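# Can Your Boss Just Not Pay You?

A guide to wages, hours and getting what you're owed, for people who are still too young to have a boss but have plenty of opinions about fairness.

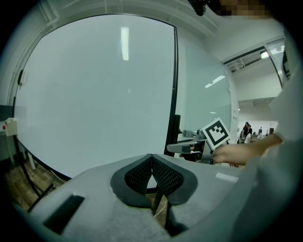
## First, what is a wage?

A wage is the money you get for working. You knew that. But there is a part many grown-ups forget, so you may as well learn it while your memory is still good: a wage isn't a present. Your boss doesn't give it to you for being nice, and can't keep it back for being annoying. You swapped your time for it. Once you've done the hours, the money is yours, even if it happens to be sitting in somebody else's bank account for a few more days.

A present works differently. If your aunt promises you a bike and then changes her mind, you can sulk, and that's about the end of it. If a company promises you pay for a week's work and changes its mind after you've done the week, you can do a lot more than sulk.

## Meet Ívar

Let's give ourselves a worker to worry about. His name is Ívar Damgaard and he works at a bakery called Lauritsen. He gets up when it's dark, he makes rolls, and he has strong feelings about butter.

One week Ívar opens his pay slip (the piece of paper or email that shows how much he earned and what was taken off) and finds that it's short. The week before, it was $447. This week it's $377. He did exactly the same hours. He checks it twice, then he checks it again with his glasses on.

Where did $70 go?

There are several answers, and some of them are perfectly boring.

## The boring answers

**Taxes.** Money comes off most paychecks to help pay for roads, schools, fire trucks and a great many meetings. The pay slip should show how much.

**Insurance or savings.** Ívar might have signed up to have some of his pay put toward a health plan, or toward the day when he's old and no longer has to get up in the dark. If he agreed to that and forgot, he'll feel silly for an hour or so.

**A mistake.** Somebody typed a 3 where a 4 should be. Computers are very good at adding up the wrong number correctly.

If it's one of these, the whole thing can be fixed or explained in a short conversation. Most pay problems end here, and they make terrible stories.

## The less boring answers

Now suppose Ívar asks his manager, and the manager says, "Oh, you were here before opening, but that was only setting up. We don't pay for setting up."

Hmm.

In the United States there's a law called the Fair Labor Standards Act. It has been around since 1938, so it's older than your grandparents' jokes, though not by a lot. Among other things it says that there's a lowest amount an employer can pay most workers for each hour. That amount is called the **minimum wage**. Many states and cities have picked a higher number of their own, and then the worker gets the higher one.

The law also cares about what counts as work. If Ívar has to come in early to heat the ovens and put out the flour, and the bakery couldn't open unless he did, that is usually work. Calling it "only setting up" doesn't turn it into a hobby.

Or suppose the manager says, "You dropped a tray of pastries, so we took it out of your pay." Whether a boss may do that depends a lot on which state you're in. Some states say no. Some say only if the worker agreed in writing. And the national law says that for most workers a deduction like that can't push their pay below the minimum wage, however expensive the pastries were.

## What is overtime?

Overtime is extra work that gets extra pay. Under the national law, if most kinds of hourly workers do more than 40 hours in one week, each hour after that has to be paid at one and a half times the usual rate. People call this "time and a half."

Let's do a sum. Sorry. Say Ívar earns $20 an hour and works 42 hours. The first 40 hours are paid at $20. The last 2 hours are paid at $30 each. So he gets $800 plus $60, and a nap.

Not everybody gets overtime. Some workers, such as many managers, doctors and teachers, are called **exempt**, a word meaning "the rule doesn't cover you." An employer can't make a worker exempt by handing out a fancy title, though. If Ívar's boss named him Executive Vice President of Rolls and he went on doing exactly the same job for hourly pay, he'd still be owed his overtime. He could keep the hat, if there was one.

## So what should Ívar do?

He would like to march in and shout. Shouting feels wonderful and is a poor way to get $70. Instead, he could try these, in this order:

1. **Look at the pay slip properly.** All of it, including the tiny words.
2. **Write down his hours.** What day, what time he started, what time he stopped. A notebook is fine.
3. **Ask politely.** Something like, "On Monday I worked from five in the morning until one, and I think some of it is missing."
4. **Ask again in writing.** Emails remember things that people forget.
5. **Tell the government.** The Wage and Hour Division is part of the U.S. Department of Labor, and looking into missing pay is its job. Most states have an office that does something similar.
6. **Talk to a lawyer.** Some lawyers work on nothing but problems like this one, and many will listen to the story first without charging.

## Could he get fired for asking?

Good question, and one that keeps a lot of grown-ups quiet.

Punishing someone for standing up for their rights is called **retaliation**. It's a long word for a very old trick. You've probably seen it at school: one kid tells the teacher that another kid is cheating at kickball, and the next day doesn't get picked. The law says employers may not fire a worker, cut their hours or give them all the worst jobs to get back at them for complaining about unpaid wages. A boss who does it can end up in more trouble than the missing money would ever have caused.

Does it still happen? Yes. Rules against things don't stop the things from existing, or your brother would be a different person. But the rule gives Ívar something to point at.

## Do kids have wage rights too?

They do, when they have jobs. There are also rules about how old you must be, which hours you can work and which machines you have to stay away from. In most ordinary jobs the national law starts at 14, with tight limits on hours until you turn 16. Delivering newspapers and acting in movies have rules of their own.

Chores at home, sadly, are not covered. You can't report your mother to the Department of Labor over the dishes. People have asked.

## Words to show off with

**Deduction:** money taken off your pay before you get it.

**Employer:** the person or company you work for.

**Exempt:** not covered by a certain rule.

**Retaliation:** getting back at someone for speaking up.

**Wage claim:** an official way of saying, "You owe me money, and I wrote down the hours."

As for Ívar, it was the setting-up time. Lauritsen paid him the $70, and the ovens now go on when the clock does.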